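What I Learned From Phishing My Own Dorm (With Permission!)
Project report, Intro to Network Security
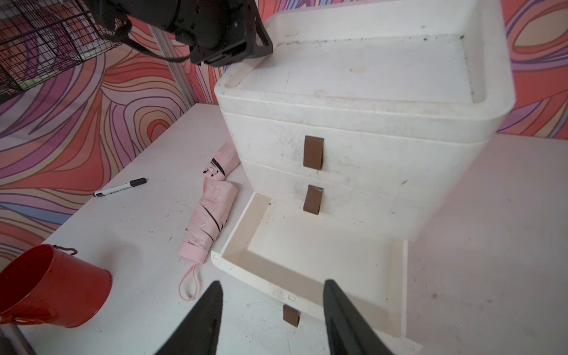
Why do people still click on fake emails after they've had the training? From what I saw this semester, mostly they're in a hurry and the message looks like something they were already expecting.

My plan at the start was way bigger. I wanted to send test emails to the whole campus, and my advisor, Meenakshi Sisodia, talked me down to one dorm (thank goodness, it was a lot of work even then). Everybody on the list had signed a form back in September saying they might get a practice phishing email at some point before winter break. That left me with 200 students.

I wrote two emails. One was a package notice from a made-up delivery company I called Lillov, and the other was a password reset for the laundry app. Both went to a landing page I built on a spare laptop. The page recorded the click and nothing else, so if you typed a password in there, it went nowhere. Brijesh Shakya checked my code for that part and found a bug where the form was saving the first field to a log file. Glad he looked! We wiped the log and tested it again with junk data before anything went out.

Results: 23 people clicked the package email, and only six clicked the laundry one. I had guessed it would be the other way around. I sent the package one in early December, right when everyone is ordering gifts, so I think the timing did most of the work there. I can't prove it, though, and if I did this again I'd send both on the same morning.

The part I liked best was talking to people afterward. Elvia Ventura told me she noticed the weird sender address and clicked anyway, on her phone, walking to class. Calum Pringle reported the email within four minutes, which was the fastest of anyone, and then he got annoyed because the report button never sent him a reply. I heard that from a few other people too. I passed it on to the help desk and they said they'd look into an automatic thank-you message.

Things I'd change: a longer gap between the two emails, a third one with a QR code, and a better spreadsheet (mine got ugly fast). My scripts and the blank consent form are in the appendix.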